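Subject: Re: [home-automation] Has anyone got a machine doing real chores yet?
From: Erzsébet Hegedűs
To: home-automation list

Alex wrote:
> We looked at an arm for the Ratby shop, just for picking dropped
> fittings off the floor and putting them back in the right bin. The
> rep said it was a solved problem. Quoted price was well over 2,000
> before the gripper. Is anybody here running one unattended, at home
> or at work? I'd settle for it tidying the laundry room.

Alex,

Not unattended, no. I've been working on the pick-up part in simulation since November and can tell you where I've got to.

The task is one small object on the floor and one fixed arm. The arm reaches down, closes two fingers on the object, lifts it and drops it in a tray. If the object is within easy reach and the colour stands out from the floor, the planner finds a grasp nearly every time. My last batch was 20 runs with the object moved each time, and 2 failed. Both were close to the base, where the elbow has to fold right up and the wrist runs out of travel.
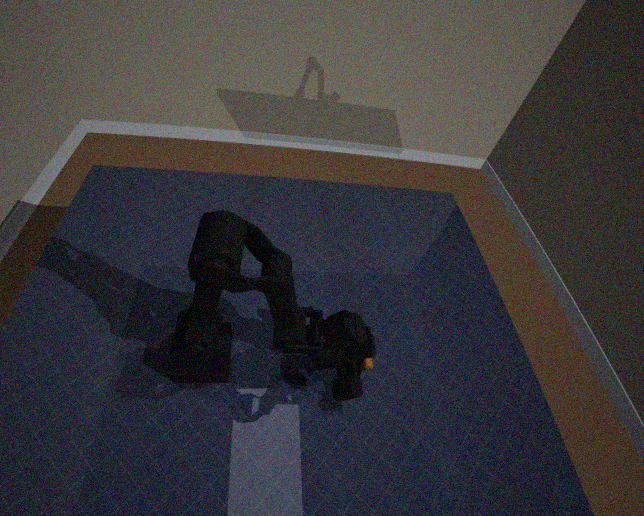

Shadows gave me more trouble than reach did. I had the light set low and the detector kept treating the dark patch next to the base as something to pick up. Raising the light fixed it, but you can't raise the sun in a shop with a west window, so I put the light back and retrained – that took most of a week.

Your fittings are harder than what I'm doing. They roll, they're grey, and I'd guess your floor is grey too. Szilágyi tried brass elbows on the Gesov rig and got 8 in a row before one rolled under the bench, and then somebody had to go and fish it out with a ruler. That was a real arm with a person standing beside it the whole time.

As for the laundry room, socks are worse again. I wouldn't buy anything for that yet.

If the rep will lend you the arm for a fortnight, take it, and use your own parts on your own floor. Ask what happens after a missed grasp. Mine just stops and waits, and I suspect theirs does as well.

I can send the run logs if they're any use.

Erzsébet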